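The kitchen that teaches

If you have ever hunted for the last radish at the bottom of the washing-up bowl, you will know that a kitchen sink is a surprisingly awkward place to work. It is deep, it is dark, things roll about in it, and whatever you want is generally resting against something else. The team behind the Panganiban project, based in a former seed merchant's at Rurkholm, has spent the best part of two years thinking about precisely this, and they were kind enough to let me sit in for a long afternoon in March.

Their robot does its learning in a simulator called Tasham, where a whole kitchen can be put back as it was at the press of a key (how I should love one at home). The question they are asking sounds simple. When an arm has to pick something small out of a sink, how much does it help to give it a second, closer view, without any colour in it, alongside the ordinary one of the room? 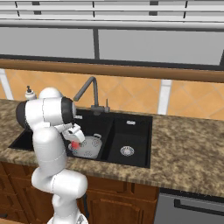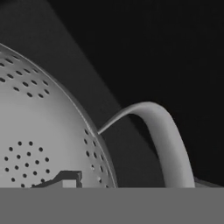 The two views, colour and greyscale, from the simulated sink.

Quite a lot, is the short answer. With the room view alone, the arm managed the pick in almost 70 attempts out of every hundred — respectable, but maddening to watch, as it would come down beautifully and then close a finger's width to one side. With both views the misses fell to 13 in a hundred. The close view on its own did worst of all, and I confess that surprised me until I was reminded how hard it is to find your keys with your nose pressed against the shelf.

The clever part, to my mind, is the training. The method, which they call Fuvumow, hides one view or the other at random while the arm practises, so that it never leans too heavily on either. It learns to trust the wide view while it is travelling and the close one for the last little stretch, and it works out for itself when to change over.

There is a good deal still to do. Running water is beyond the simulator for now, and so is anything soft enough to squash. Trials with a real arm and a real sink are planned for the summer, and a plumber has already been booked.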